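Section 3. Setting up your Clavlow dehumidifier

Applies to model 543 with either the tank or the drain hose. If you own the older Giletti unit with the round dial, put this guide down and find the yellow leaflet. The two machines share a cord and very little else.

Before you start

You will need the dehumidifier, the tank, the hose if you bought it, a soft cloth and a grounded outlet. You will also need to have stood the unit upright overnight. Most people read that sentence with the unit lying on its side in the hallway. If that is you, stand it up now, go to bed, and rejoin us tomorrow.

CAUTION: Do not shorten the wait. Oil in the compressor moves when the machine is tipped, and it goes home at its own pace. Switching on early will not make a dramatic noise. It will make a small, expensive one.

Choosing a spot

1. Pick the room that is damp. This sounds too simple to print, but we get calls from people who put the unit in the living room because it matches the sofa, with the damp two floors down.

2. Leave an arm's length of open space on the side with the grille. Curtains are the usual problem, followed by laundry, followed by cats.

3. Check that the floor is level. Tile and concrete are fine. Thick carpet is tolerable if you slide a board under the wheels. The float switch in the tank believes whatever angle you give it, and on a slope it will report a full tank when there is barely enough in there to wash a cup.

4. Close the windows. A dehumidifier with an open window next to it is trying to dry the county.

Note: Do not place the unit on a table, a shelf or another appliance. The tank is heavy when full and the front edge of a table is exactly where your hip will be.

Fitting the tank

1. Pull the tank toward you by the lower lip. There is a strip of blue tape holding the float down. Remove it. If you can't find the tape, look on the underside of the lid, and then on the bottom of your sock.

2. Lift the float with one finger and let it drop. It should move freely and land with a click.

3. Slide the tank back until it stops, then push once more. The point where it stops is not the point where it is in. Our designers have been told.

4. The green light by the handle comes on at the next power-up if the tank is seated. A red light means go back to step 3 with more conviction.

Fitting the hose (optional)

1. Turn the unit so that the back faces you and pry off the small round cover with a coin.

2. Screw the hose onto the outlet by hand. Hand tight is tight enough. Dörte Engelhardt in our repair shop keeps a drawer of outlets that met a wrench, and would like it to stop filling up.

3. Run the hose downhill all the way to the drain. Any loop that climbs will hold water, and the machine will fill its tank out of spite.

4. Leave the tank in place even when you use the hose. The unit will not start without it.

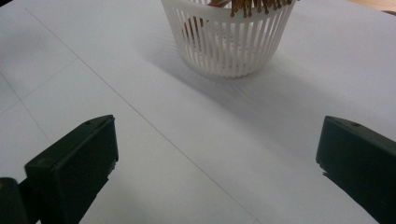
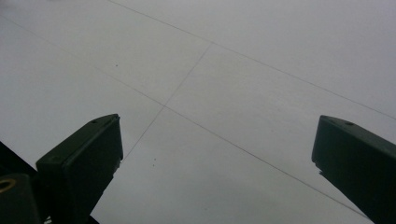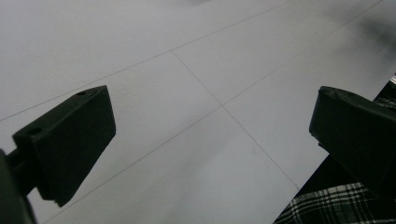 PROVBRIDGE, June 28, 2023

The steps from here on replace the ones on the printed card in the box. The card was written for an earlier control panel, which had a button marked AUTO. Yours has a button marked SMART. It does what AUTO did.

First power-up

1. Plug the cord directly into the wall. No extension cords, no power strips, no clever adapter from the drawer with the batteries in it.

2. Press POWER and hold it until the display wakes. It shows the humidity of the room as a percentage. For the first few minutes this number is nonsense. If it says 100 you are either under water or too early. Wait.

3. Press MODE to step through SMART, CONSTANT and LAUNDRY. Start with SMART.

4. Use the arrows to choose a target. Somewhere in the middle of the range suits most rooms. The lowest setting is there for people who store paper or guitars, and for people who like the lowest setting.

5. Let it run with the doors closed until the following day before you judge it. Walls and furniture hold a good deal of water and hand it over slowly. A full tank on the first night followed by a nearly empty one a week later is normal. The machine hasn't lost interest.

Note: The fan keeps turning for a short while after you press POWER to shut down. Do not pull the plug to make your point.

CAUTION: In LAUNDRY mode the unit blows warm, dry air from the top vents. Hang clothes near it, never on it. The vents look a great deal like a towel rail and we regret that.

Locking the panel

Hold both arrows together until the padlock appears. Hold them again to unlock. The padlock icon is small and gray, and a large share of the machines sent back to us as dead are locked. Please try the arrows before you find the box.

Cleaning the filter

The filter reminder comes on after 1000 hours of fan time. It is a clock and has no idea what your filter looks like, so if you have pets or a workshop, look sooner.

1. Switch off and unplug.

2. Unclip the rear grille at the top and tilt it toward you. It hinges at the bottom.

3. Slide the filter out to the left. It only goes one way. If it resists, you are going the other way.

4. Vacuum it gently, or rinse it under the tap and shake it out. Dry it flat, away from the sun and away from the oven.

5. Slide it back when fully dry, close the grille, plug in, and hold MODE until the reminder goes out.

Note: Running the unit without the filter "just while it dries" is how lint gets into the coil. Getting it out again is a paid service.

Wiring it to the Boychuk wall sensor

This applies only if you bought the sensor as an extra. Fit the batteries, stand next to the dehumidifier, and press the recessed button on the sensor with a paper clip. The drop symbol on the display blinks and then stays lit. After that, mount the sensor on an inside wall, well away from the shower. We know there is no wiring involved. The heading was inherited.

If the drop keeps blinking, take the batteries out, put them in again and start over. If it still blinks, move the sensor closer. Thick walls win.

Storing the unit

Many owners switch off in December, when the heating does the job for free. Empty the tank, leave it open for a day, wind the cord loosely and cover the machine with a sheet. Store it upright. If you lay it down in the loft to save space, you have just signed up for the overnight wait at the top of this section.

When something seems wrong

Runs but collects nothing: the room may be dry already, or colder than the machine likes. Check the display before you call.

Stops with a full tank light and an empty tank: the float is stuck, or the floor slopes. Go back to "Choosing a spot," step 3.

Ice on the coil: switch off and let it melt with the tank in place. No hair dryers and no butter knives.

Rattles: push the tank in. Most rattles are the tank.

Smells musty: rinse the tank with warm water and a little dish soap, dry it, and clean the filter.

For anything else, write to the Clavlow service desk in Provbridge and mark it for Osvaldo Caputo. Include the serial number from the plate behind the tank. The number on the carton is the number of the carton.

Section 4 covers the timer.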